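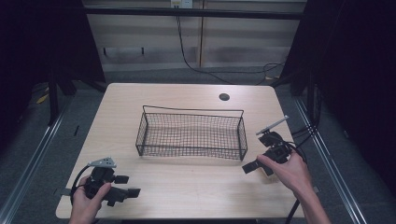

Budgeting for a home workshop gripper setup

If you've got it into your head to teach a robot arm a few chores, the arm is the part you'll have been saving for, and the hand-held grippers you record with are the part you'll underestimate. I certainly did! So before you put anything in the cart, pour yourself a cup of tea and write the whole list down, boring bits included.

Start with the grippers. Buy them as a pair and from the same maker, even if you only mean to use one at first. My Famness pair came to $1919, and a single would have seemed like a bargain right up until I wanted to pick up a tray by both ends. Try the handle on for size if you possibly can. People with smaller hands (me, for one) tire quickly on a chunky grip, and a tired hand wanders.

Next, the table. Please don't buy a special one. Any plain desk that doesn't wobble will do, in a light colour if your practice things are dark, and a cable hole in the top is handy. Ours was second-hand, $140 delivered on a Thursday evening, and I've never wished for anything grander.

Cables deserve their own line on the list. Measure from the outlet to the table and down to the floor, then add the full reach of your arms, and then a bit more for good luck. Keep them off the patch of floor where you stand. I priced clips, ties and two longer leads from Viletex and was quite startled by the total, so get a quote early.

Curtains are worth the money if your room has windows. Dark, heavy ones on a simple metal frame keep the afternoon glare off the table, and they come down again when company's staying. Josstead sells them by the metre, hemmed or unhemmed, and I'd pay for the hemming.

Things to practise on can come straight out of the kitchen. Wire baskets are lovely to begin with, being light and easy to get hold of at the rim. Have a spare or two, as the mesh does bend.

Last of all, set something aside for replacement finger pads and repairs. I put away $276 for the first year with Frandsen, who service ours, and have dipped into it twice so far, once for pads and once for a cable I'd rolled my chair over. Altogether we'd spent some $2852 by June, arm not included, and the curtains for the second window are still on the list.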